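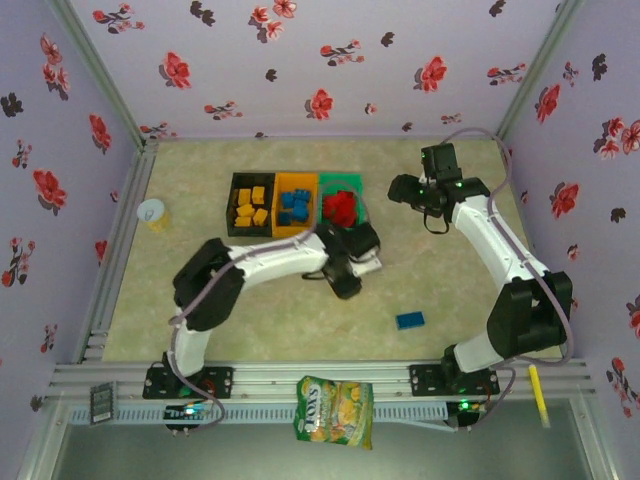
Astgate publishes open good-practice guide for two-armed sorting cells

MEDIA RELEASE
For immediate use
3/13/19

Astgate has released the first edition of its good-practice guide for small two-armed robot cells, a free 20-page document written for the people who set up, run and repair them. It covers shared reach between arms, cable routing, start-up checks, object sets and record keeping, and anyone can use it, copy it or mark it up with a red pen and send it back.

The guide is called the Murín Practice, after the test bench where most of its wording was tried out. It is meant to sit beside existing machinery safety law and the published robot safety standards, and it doesn't replace any of them. What it adds is the everyday layer: how far back a cable should be tied, who is allowed to change a speed limit, what gets written down when an arm stops by itself.

"We had three sites doing nearly the same work with nearly the same equipment, and each one had its own habits," said Ewurabena Yakubu, who led the writing. "Some of those habits were terrific. One site had a start-up check that took under a minute and caught almost everything. It was written on the back of a delivery note. I wanted that check on every bench we have, and I wanted other people to have it too."

Two arms, one floor

The longest chapter deals with arms that work over the same floor. Sorting by colour is used as the reference job throughout, with plain building blocks in red, blue and yellow and one bin for each colour. It is a modest task, and that is the appeal. A new operator can tell at a glance whether a block is in the right bin, so attention can go to how the arms share the space.

The guide asks each site to draw a shared zone on paper before any program is run, and to name which arm has right of way inside it. An arm without right of way waits outside the zone with its gripper raised. If both arms need the same bin, the handover has to be a step in the program with its own name, so that it shows up in the log.

"People rely on timing," said Kumaresan Kandasamy, a controls technician at the Grindar site. "Left arm takes four seconds, right arm starts after five, all good. Then somebody slows the left arm down for a demonstration and now they're both over the green bin. We've put it in bold: timing is not a handover."

Cables, rails and controllers

Birdie Escobedo wrote the chapter on cabling, and it is the one that has drawn the most mail from early readers. Cables that run along the outside of an arm need enough slack for the full reach, including the reach used only for parking. The guide says to check this by moving each joint slowly to both ends of its travel, with a second person watching the cable and not the gripper.

Controllers mounted near the base of an arm should have their indicator lights visible from the operator's normal position. Where they can't be, a repeat light is acceptable. A steady light is never to be treated as proof that an arm is safe to approach -- the guide says this twice, on different pages, on purpose.

"I was told it was repetitive," Escobedo said. "Good! I'd have put it on every page if they'd let me."

Mixed objects

Sorting blocks is only the start for many sites, which go on to cans, pouches, pencils and other household things. The guide sets out how to bring a new object into a cell. It is tried first with one arm and at reduced speed, and the other arm stays parked. Crinkly packaging gets a section to itself because it changes shape when gripped and can hide what is under it. Cylinders get a section too, as they roll.

Each site keeps an object list. Anything inside the reach of either arm, or resting on the rails around the cell, should be on it. Early drafts left the rails out. Keegan Lapointe, who ran the trial at Pellisness, asked for them to be added, and the change was adopted in August.

How it was tested

The draft was trialled at four sites over 3,000 sorting runs. Operators filled in a short form whenever an instruction was unclear, out of order or simply annoying, and 462 of these forms came back. Every one was read at Murín by the writing group, and the most common complaints led to changes in wording. The start-up check was cut in half. The chapter on logging was rewritten from scratch after several operators said they had given up partway through.

"The forms were the best part of my year," said Etornam Dogbe, who sorted through them. "People were so generous with detail. One person drew us a whole new layout for the stop button, with arrows, and it's in the guide now, pretty much as drawn."

What sites are asked to do

Use of the guide is voluntary. A site that wants to say it follows the Murín Practice is asked to:

Name one person who can approve changes to speed, reach or right of way.
Keep the shared-zone drawing within sight of the cell.
Run the start-up check at the beginning of each shift and after any repair.
Record every unplanned stop, including the ones that clear by themselves.
Go over the object list whenever the task changes.

There is no fee and no certificate. Astgate will keep a public page of questions and answers, and sites are encouraged to post their own drawings and check sheets there for others to borrow.

Comments on the first edition are open now, and a second edition will follow once they have been worked through. The writing group would especially like to hear from schools, colleges and small workshops, where one person is often the programmer, operator and repairer all at the same time.

Printed copies are available on request from the Astgate front office. Media questions can be directed to Ewurabena Yakubu at the same office.

-- ends --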